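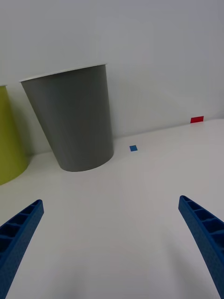

*White table against a pale wall*

**Ticket: heat recovery ventilator tripping, Hollenstein house**
Opened by: Paula Sandu
Assigned to: Engelbert Koller
Status: waiting on part

Unit shuts off at night and restarts by itself after 12 minutes. No fault code on the panel. House was finished in February and passed its air leakage test.

Friday, 8:00 a.m. Koller checked both filters. Clean. Supply duct reads 200 cfm on high, exhaust reads 300. Should match.

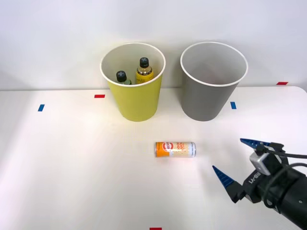
*Yellow bin and gray bin at the back of the table*

Friday, afternoon. Damper on the supply side only opens partway. Freed it by hand and it slipped back. New actuator ordered from Miketti. Owner told to leave the unit on low. 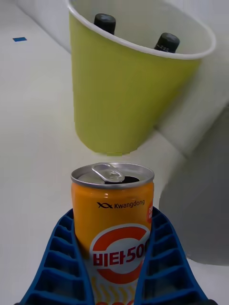 **Can the owner run the bath fan while the unit is on low?**

For short periods, with a window cracked open. The house is tight and the exhaust side is already pulling more than the supply brings in.

Next step: fit actuator, rebalance both ducts, run overnight on high before closing.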